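I run the second packing line at Tomoana, and I've worked there long enough that people ask me what I think about the robots before they ask how my knees are. So I'm going to write it down once and then I can just send people the link.

We have a trial bench off the main floor where the arms get taught the cup job. I spend part of most afternoons over there, usually with a coffee, and usually with an opinion.

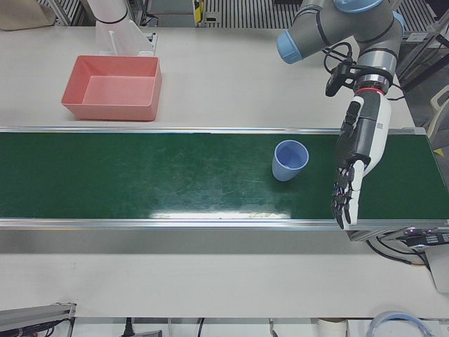
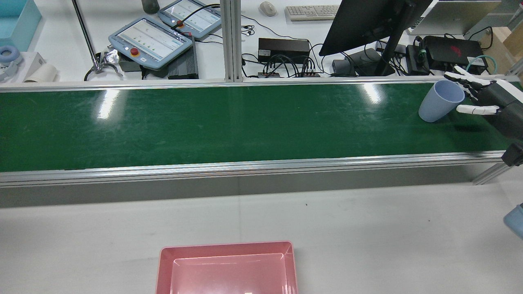

The trial bench at Tomoana: green belt, blue cup, robot hand.

The job itself is cups. Cup comes down the belt, somebody picks it up, somebody puts it where it goes. On my line a good packer moves 2348 of them in a shift, and if you think that sounds easy, come try it in December when the gift sets go out and your thumbs stop talking to you. I did it for years. I don't have one romantic feeling about it.

So no, I'm not going to tell you a machine should never touch a cup. If that hand learns to do it all night long, great, take the cups! What bugs me is how the rest of it gets talked about, like the cup is the whole job and everything around it is just people standing there.

Take Clem Ashby. On paper Clem is a packer. In real life she's the one who hears the belt motor change its note and walks over before anything jams. She trained half the floor. When the folks from Stavby came in to map out our tasks for the project, they wrote down "pick" and "place" and timed her with a tablet, and she got two lines on a spreadsheet. I asked where the listening went. They were nice about it (they really were) but there wasn't a column for it.

Declan Hapeta and I argue about this at lunch. He's twenty years younger than me and he moved over to the trial bench in the spring, and he loves it. He says it's the first time in his life he's gone home from a factory without his wrists hurting — and I can't argue with that, I've got the wrist brace in my locker to prove it. He's learned more there than I picked up in my first five years. He got a raise, too. Good for him, I mean that.

But there was one opening on that bench, and there are a lot more of us than that. My problem is with the math. Management's slide says the target is 3047 cups a shift, and then a little arrow, and then the word "redeploy." Redeploy to where? Raelene Whitcombe put her hand up at the meeting and asked exactly that, and we got an answer about exciting pathways. She's been on cups longer than I have and she'd like to know what building she'll be parking at.

What I'd want is pretty boring. Tell people which jobs are changing before the equipment is bolted down. Let the packers take turns at the bench, paid at the bench rate, so it's more than one lucky guy who knows how the thing works. And when somebody comes to write down what Clem does, let Clem hold the pen for a while.

I brought that list to my supervisor and she said she'd pass it up. The rotation idea got a maybe. I've asked again since then, and I'm going to keep asking every time I walk by her office, which is on the way to the coffee machine, so that's a lot.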